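We use cookies to remember your preferences and count visits. Accept / Manage settings

The arm came in March, in two boxes, one of which was mostly foam. I had signed up for the Okix trial after a long phone call with Irén Farkas, who sells the things for Womum and has a gift for making 487 pounds a month sound like something you'd find down the back of the sofa. For that you get the arm, the gripper, the software and a support line. You don't get the belt. The belt is 162 a month on top, and she mentioned it the way a dentist mentions an extra filling.

Setting up took me nine hours. The brochure says an afternoon, and I suppose it depends how you feel about eating supper. Most of it went on the software, which wanted to be told where the belt was, then wanted to be told again, then lost its temper and asked me to restart. The manual has a very good chapter on lifting the arm out of its box and a very thin one on what to do next.

Once it's talking to you, though, I have few complaints. You steer the gripper to the part by hand, save the spot, steer it to the next one, save that. My nephew could do it, and he can't be trusted with a toaster.

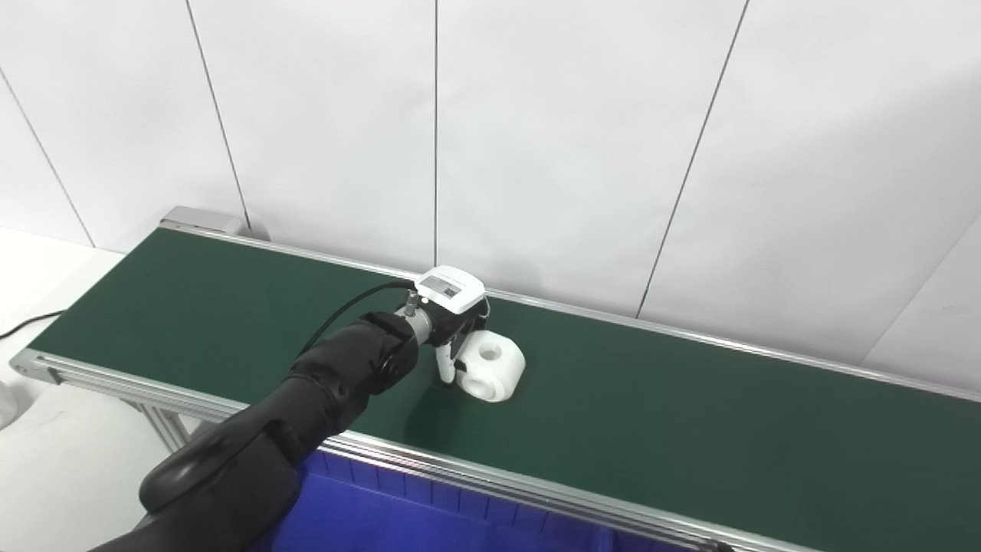
Odd shapes are where I expected trouble. Anything with flat sides is easy money for a gripper, and the salespeople know it, so every demo you'll ever see involves a nice square box. I went for fat rounded corners and curves instead, and told Irén so. She said "lovely" in a tone I've heard from estate agents.

Over the whole trial I ran 400 picks and it dropped nine. I've had human helpers with worse figures, though they did at least say sorry. Every drop was on a part I'd set down at a slant, so I'm prepared to take half the blame — the smaller half.

The support line is in Wisau and shuts at four, which is when I generally start swearing. Szalai do a similar kit with evening support, but theirs costs more and I haven't tried it.

I've kept the arm for another month. The belt is still under discussion.

Get new posts by email: enter your address to subscribe

Contact | © All rights reserved | Back to top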